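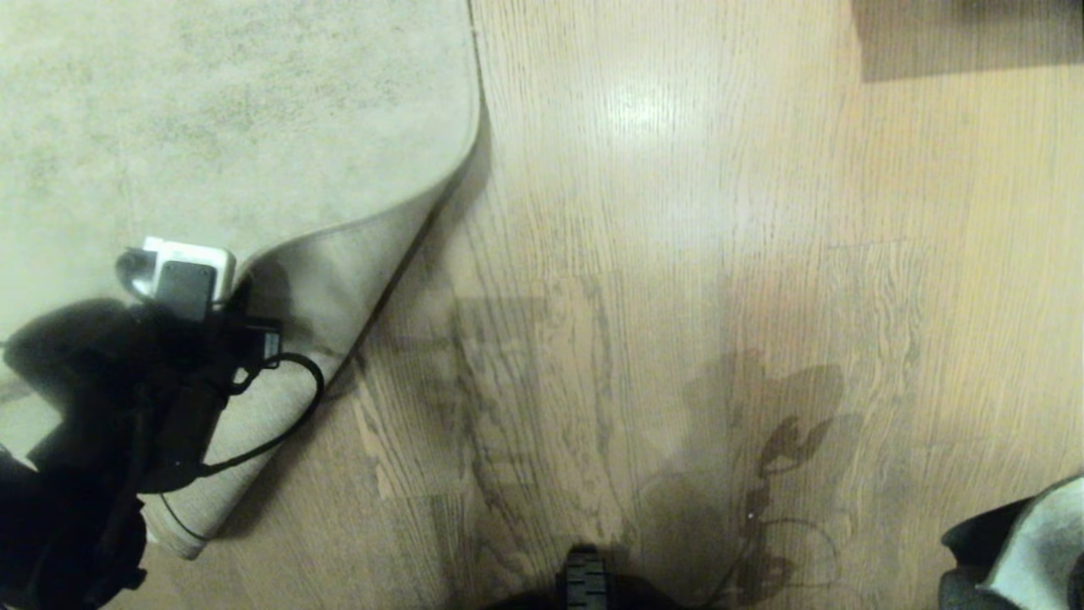 Maham Durrani replied at 7:40 am: I don't agree that the county should take over the shelter contract. Clandar had the county running things for years before Skallbridge stepped in, and the hold time for strays was 4 days on paper and shorter in practice. I pulled dogs from there. I remember.

Fahad Sandhu
Quoting the first post for people who came in from the other thread: the Skallbridge Animal Shelter contract runs out in March. The council can renew it, hand it back to the county, or put it out to bid. The shelter took in 1097 dogs last year and has kennel space for 82. My view is still that the county has the money and the town doesn't.

Maham Durrani
The county has the money and doesn't spend it on dogs. Ask them how many field officers they have on the Tarar side of the river. Last summer I called in a shepherd mix tied behind the old feed store and it was two days before a truck came.

kwanyama_k9
Two days is fast for Tarar. I waited five for a stray with a bad leg and ended up driving her to the vet myself. The bill was 900 dollars and I paid it off over the winter. She's fine now. She sleeps on the living room floor and won't use the bed I bought.
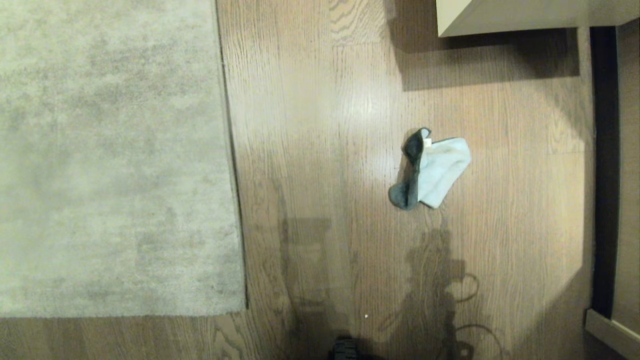
Wooden floor with a rug and a sock

Donnie McIver
Kipchumba, did you ever file for reimbursement? There's a form for finders. The clerk's office has it but you have to ask for it by name, it's called a good faith care claim. You have to send it with the itemized bill, not the card receipt.

kwanyama_k9
Didn't know that existed. I have the itemized bill somewhere.

Evaristo De Luca
Back to the contract. I don't care who holds it as long as there is a written cruelty line with a person on the other end after 6 pm. Right now you get a recording. People who dump dogs out on Pukutbridge Road do it at night, and everybody who lives out there knows it.

Fahad Sandhu
The county has a night line.

Maham Durrani
The county has a night number. It forwards to the sheriff's desk, and the desk tells you to call back in the morning. Try it tonight and post what they say.

Fahad Sandhu
OK, I will. But if the town renews, what changes? Same building, same 82 kennels.

Donnie McIver
You could ask for foster money in the renewal. Skallbridge pays for food and nothing else, so fosters quit after one dog. I quit after two — the heartworm treatment was on me.

Evaristo De Luca
Would support that. Put it in writing to the council before the public comment period closes. Talking here doesn't get counted.

Fahad Sandhu
Called at 9:15 pm. Sheriff's desk, told to call back in the morning. I still think the bid option should stay open, but Maham was right about the number.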